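What the mattress robots taught me about cleaning a bed

Regular readers will know I'm fussy about mattresses. I've gone on about airing them, turning them and keeping the dog off them, and I've probably written more about crumbs than is healthy. So when Uzma Talpur wrote in to say that her research group was teaching a two-armed robot to clean beds, and would I like to come and be nosy, I had my coat on before I'd finished the email.

The project is called Hayat and it lives at the back of a unit in Binberg, past a row of bicycles and a very good coffee machine. Uzma runs the teaching side and Chunhua Tian looks after the software, and between them they put up with my questions from ten in the morning until well past lunch. I came away with a page of notes on robots and, to my surprise, nearly as many on how I ought to be doing the job at home.

First, how they go about it. They don't write out instructions for the robot the way I would for you. Someone does the job through the arms, over and over, while everything the arms do and see is recorded, and then a program called Prillo learns from the recordings. They had 3,905 recordings when I visited. I'd assumed more was better and said so. Chunhua made a face and told me that was the very thing they'd been testing.

What they did was train Prillo twice. Once on the whole lot, good and bad together, and once on only 1,272 of them, picked out because the person had kept to the same order of work: dish down first, dish held still, brush moving one way only. Then both versions were set the same chore, sweeping bits off a quilted mattress top and into a dish. The one trained on the smaller, tidier set did better. It left less behind in the stitching and it was much less likely to nudge the dish along the bed and spill what it had already collected.

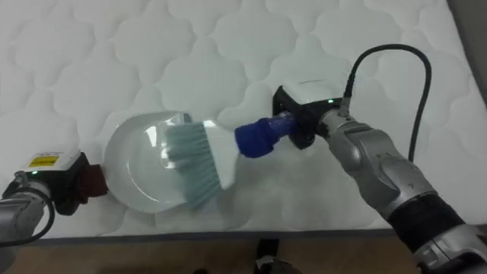
Left arm on the dish, right arm on the brush, and all those stitched channels to get into.

They're careful about what they claim, and I'll try to be as well. It's one sort of mattress top and one brush, and the paper hasn't been looked over by anyone outside yet (October, they hope). Chunhua also thinks some of the improvement comes from the chosen recordings being slower, and they haven't picked those two things apart. There's another batch planned for that, all done at the same pace.

But oh, the bit about the steady hand! I've been sweeping beds one-handed for years, dustpan wedged against my hip and the phone in the other hand as often as I'd like to admit, and then wondering why there's grit in the sheets. I went home, stripped the spare bed and tried it their way. So, my notes for people with ordinary arms:

Put the dish down before you pick up the brush. Press it lightly into the mattress so the rim sinks a touch and the crumbs can't slip underneath. A shallow dish or a small dustpan with a thin edge is fine, and I've used the lid of a cake tub.

Hold it still. Properly still, with your other hand, until you've finished that patch. If you want to move along, stop brushing, lift the dish straight up and set it down again in the new place. Sliding it is how everything ends up back on the bed.

Brush one way. Going back and forth just flicks the crumbs into the next dip. I do short strokes towards the dish and lift the brush between each one, and it feels painfully slow for the first minute and then rather soothing.

Follow the stitching on a quilted top. Fluff likes to sit in the channels between the puffs, so I tip the brush a bit and run along the line before I sweep across it. Uzma's group found this was where both versions of Prillo left the most behind, which made me feel better about my own efforts.

Use a soft brush, and keep it for the bed. Stiff bristles can catch the threads. I wash mine in warm water with a drop of washing-up liquid, give it a shake and leave it bristles down on a towel overnight. Don't be tempted to use it damp or you'll turn dust into smears.

Work from the pillow end to the foot. I do the bed in 6 patches in my head (two across, three down), and I empty the dish after each row. The robot only does a small area at a time for now, so you and I are still well ahead there.

I did ask whether a vacuum wouldn't be easier. Of course it would, Uzma said, and she has one at home, but a brush and dish makes a better test because both hands have to do different jobs at the same moment. One holds and the other moves. Fair enough - and a brush doesn't wake the baby, either.

A couple of you will ask about the brush I bought afterwards. It's a Kollex, from the hardware stall, and it's nothing special apart from being soft. The old one has gone under the sink for the skirting boards.

I've been doing the big bed on a Friday before the clean sheets go on, and it takes me almost 12 minutes now that I've stopped chasing the dish. Uzma has promised to let me know how the same-pace batch comes out, and I'll put an update at the bottom of this page when she does. Next time it's pillows, and yes, I've read all your letters about the tumble dryer.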